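How a Robot Arm Learns From Examples

A robot arm does not know how to pick anything up when it is switched on. Somebody has to show it. Each showing is recorded from start to finish, and one recording is called an example.

An example has two parts. The first is what the cameras saw. The second is how every joint moved at the same time. A computer program compares the two and looks for patterns – when the tool is here, the arm should bend like that.

One example is not enough. If the arm has only seen a drill lying in one spot, it may reach for that spot even when the drill is somewhere else. At Brendach, a learning program called Edden gets 200 examples for each job. Before every new one, the objects are moved or turned.

Many examples are made inside a computer. The room, the table and the robots are drawn by software, which also works out how things fall and bump. Nothing breaks, and the table can be set again in a moment.

Not every example is kept. In June, one set for lifting a power drill had 78 tries, and 11 were thrown out. A try is thrown out if the recording stops too early or if the joint numbers are missing. A try where the drill slips may be kept, but it gets a label that says so.

When the set is ready, the program practices on it. Then it is tested with the drill in places it has never seen.
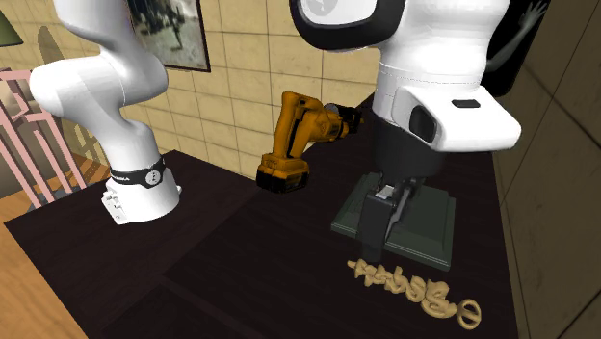 Kirstin Urquhart writes that her class wanted to know whether the tries with a slip are mixed in with the good ones during practice, or saved for a separate lesson.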